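Chapter 6
Showing the Robot What You Want

A robot arm can be given a task in two broad ways. Someone can write the motion down as a program, point by point, or someone can carry the motion out and let the arm record it. The first way suits welding and palletising, where the parts arrive in the same place every time. The second suits work that is easy to do and hard to put into words. This chapter deals with the second.

The word demonstration is used throughout for one complete recorded run of a task, from the start position to the end. A demonstration holds the joint angles of the arm, the opening of the gripper and the pictures from any cameras, all stamped with the time. It does not hold the operator's reasons. If you paused because you were unsure, the recording contains a pause.

Most of the examples come from the teaching laboratory at Terkarbridge, where Obinna Ogunleye and his students collected 613 demonstrations on two arms, one guided by hand and one driven remotely with a Morkik controller. The tasks were household ones: folding a cloth, closing a drawer, handling shoes. Shoes appear often in what follows. They are soft in some places and stiff in others, and their laces seldom lie the same way twice. In the wrist view below, the two closed fingers are near the heel of the right shoe, and the laces of both are loose. An operator has to choose where to take hold - the padded collar, the tongue, the side of the upper - and should make that choice before the recording begins.
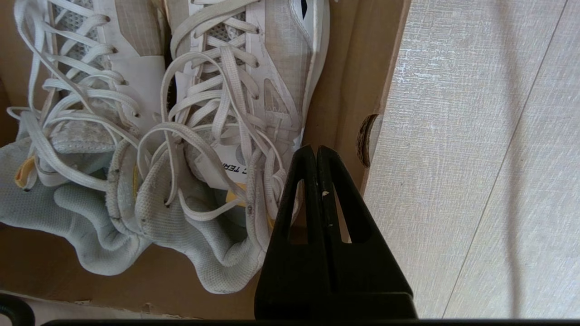 6.1 Guiding by hand

In hand guiding, also called kinaesthetic teaching, the motors are set so that they carry only the weight of the arm. The operator takes hold of the arm near the wrist and moves it through the task. Forces can be felt directly, and a beginner can usually make a usable recording on the first morning.

There are two drawbacks. The operator's own hands may get into the camera pictures, and a heavy arm is tiring to push. At Terkarbridge the quality of the hand-guided runs fell after nearly 24 in one sitting, so sessions were kept shorter than that. Remote control, covered in Section 6.2, avoids both problems but takes away most of the sense of touch.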